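Lonedum Sales Letter Archive: README

Collected opening letters, order pages and follow-up mailings from small mail-order and online sellers

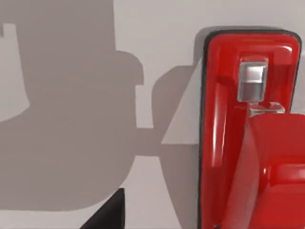
The archive holds 2301 pieces of sales copy, typed up or extracted from the original pages and saved as plain text. Most of it was written to get a stranger to do one thing, such as send for a free booklet, join a mailing list or call an order line. The phone pieces are tagged "call" in the action column, and they are the ones most people ask for. The picture shows a glossy red wall telephone with a silver hook switch. A good share of the copy tells the reader to pick up the phone before the offer closes. The rest is tagged "mail", "form" or "visit".

What is in the folders

letters/ has the main text files, one per piece. File names start with the source code, then a running number.
followups/ has second and third mailings where we could match them to a first letter. There are 86 matched sets.
index.csv has one row per file: source, product type, action, length in words, and a note field.
dropped.txt lists files removed since the first release and why.

Sources

Grimley is a run of printed letters for home study courses, scanned and corrected by hand. Hepburn is a set of web order pages for kitchen goods and hobby kits, saved with the layout removed. Horelitz is email only and has the most repeats, because the same message often went out with a new subject line. We kept those repeats and marked them "dup" in the note field. Filter them out if you are counting phrases.

Cleaning

Street addresses, phone numbers and customer names were replaced with ADDR, PHONE and NAME. Prices were left alone. Spelling mistakes in the originals were left alone too, including the ones in headlines. Lines in all capitals are as printed.

Known problems

102 of the Grimley files are missing their last page. They end at the page break and are marked "short".
Product type was assigned by one person and is loose. "Self-improvement" and "business" overlap a lot.
We have no response rates for any letter. Please don't use the archive to claim that one headline outsold another.
Testimonials inside the letters have not been checked and should be treated as part of the pitch.

Getting started

Open index.csv first and sort by source. There is a sample folder with 60 files, picked from all three sources, for anyone who wants to test a script before loading the full set. All text is UTF-8. Line endings were made uniform in the December release, so older checksums will not match.

Corrections can be sent as a changed text file with the file name kept the same. Put the reason in the note field of the index row.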